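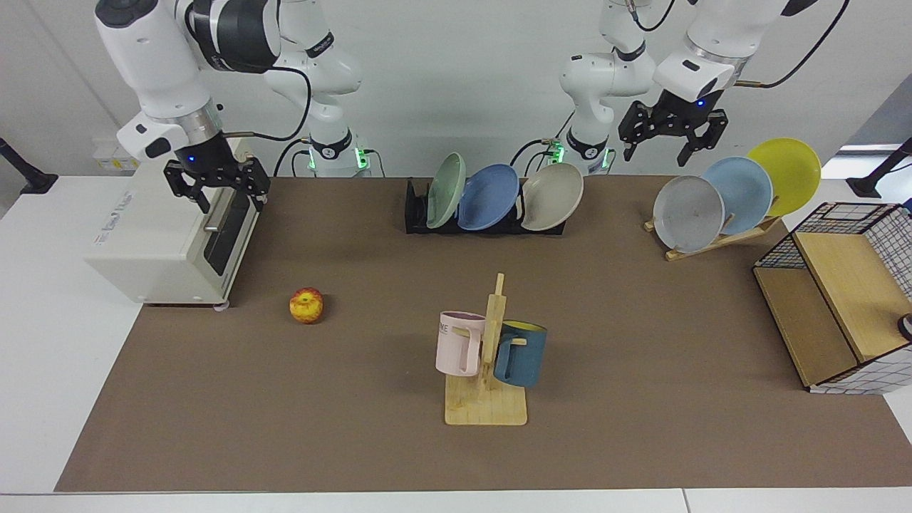
Projektbericht im Wahlmodul Automatisierung im Alltag
Besuch beim Tag der offenen Tür der Firma Tredby
Stand: 10/06/2023

1. Anlass

Unsere Projektgruppe untersucht seit Februar, welche Hausarbeiten sich mit heutiger Technik sinnvoll automatisieren lassen. Bisher hatten wir nur Prospekte und Werbevideos ausgewertet. Der Tag der offenen Tür bei Tredby war die erste Gelegenheit, eine solche Anlage in Betrieb zu erleben. Angekündigt war eine »vollständige Küchenassistenz«. Diesen Begriff halten wir nach dem Besuch für zu groß.

2. Aufbau

Die Vorführung lief unter dem Projektnamen Cirnar. Zwei weiße Roboterarme mit schwarzen Parallelgreifern sind hinten an einem langen Tisch befestigt, auf dem eine braune Matte liegt. Gearbeitet wird mit gewöhnlichem Haushaltszeug: Teller in zwei Ständern, zwei Becher an einem Becherbaum aus Holz, ein Apfel und ein cremefarbener Miniofen. Eine Spüle gehört nicht zum Programm, Wasser also auch nicht. Gerade der Umgang mit nassem Geschirr hätte uns interessiert.

3. Ablauf

Jede Vorführung bestand aus zwei Durchgängen. Im ersten ging es um den Ofen: Tür öffnen, Apfel hineinlegen, Tür schließen. Im zweiten wurden Teller umgesetzt. Zwischen den Durchgängen räumte eine Mitarbeiterin den Tisch von Hand wieder ein, mit dem Apfel immer an derselben Stelle. Auf unsere Bitte, ihn einmal woanders hinzulegen, hieß es, das sei »im Prinzip möglich«, der Zeitplan lasse es aber nicht zu.

Der Ofen kostete am meisten Zeit. Der Greifer setzte mehrmals an, bis er den Griff richtig hatte, und einmal wurde der Durchgang abgebrochen. Die Teller gingen flotter. Ein Mensch ist bei beidem um ein Vielfaches schneller. Gestoppt haben wir die Zeiten leider nicht, das war ein Versäumnis bei der Vorbereitung.

4. Angaben des Veranstalters

Auf dem Plakat neben dem Stand war von 3,281 aufgezeichneten Übungsdurchgängen die Rede, davon 1,217 mit dem Ofen (Schreibweise wie auf dem Plakat, gemeint sind Tausender). Eine Erfolgsquote stand nicht dabei. Auf Nachfrage nannte man uns »über 8 von 10«, ohne zu sagen, für welche Aufgabe und unter welchen Bedingungen. Wir verwenden diese Zahl deshalb in der Auswertung nicht.

Die Greifer liefert nach Auskunft am Stand die Firma Onishi, die Steuerung heißt Stelon. Ob die Arme selbstständig auf Veränderungen reagieren oder weitgehend einen gelernten Ablauf wiederholen, konnten wir nicht klären. Die Antworten fielen je nach Gesprächspartner verschieden aus.

5. Einschätzung

Dass zwei Arme normale Teller und einen normalen Ofen bedienen sollen und keine Spezialteile, finden wir richtig. In den Werbevideos war das oft anders. Für unsere Leitfrage gibt der Besuch trotzdem wenig her. Licht, Tisch und Gegenstände waren vorgegeben, und beim Abbruch griff sofort jemand ein. In einer WG-Küche steht nach dem Abendessen nichts so ordentlich da.

Ein Teil der Gruppe war deutlich beeindruckter, als dieser Abschnitt klingt, vor allem von den ruhigen Bewegungen beim Absetzen der Teller. Diese Beobachtung nehmen wir in die Bewertungstabelle auf (Zeile »Handhabung«).

6. Offene Punkte

Schriftliche Nachfrage bei Tredby zur Erfolgsquote je Aufgabe.
Verhalten bei nassem oder gestapeltem Geschirr.
Kosten der Anlage, dazu gab es am Stand keine Auskunft.
Zweiter Termin mit Stoppuhr und eigenem Protokollbogen.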